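Subject: Re: [sim-data] living room episodes, where are we

Start view for the small living room, so we all mean the same one:
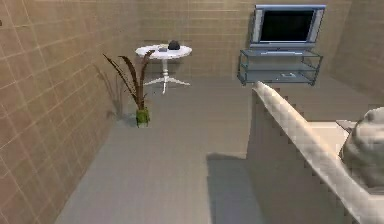

*Small living room, sim render – round table on the back wall, sofa in the foreground*

On 01/05/2021, Aurelio Valcárcel wrote:

> Can someone tell me how many living room demos are usable? Edholm wants to start training and I'd rather not hand over half a set. Also are we still doing the 60 second limit per episode?
>
> Aurelio

Short version – 600 recorded, 13 thrown out so far. Mostly operator let go of the controls mid episode, a couple with no instruction text saved. Havent gone through the Ralier batch yet.

60 seconds stays. Longer ones get cut by the loader anyway.

Things I need from people:

- instructions in your own words pls. "go to the plant" fifty times teaches it nothing. Try "stop by the white table", "get to the TV without touching the sofa"
- vary the start pose, too many begin facing the back wall
- dont delete failed runs, tag them `fail` and upload

Nghiêm has the script for the split. Held-out rooms stay held out – no peeking, no recording in them "just to test" teh controller.

More tonight if the upload finishes.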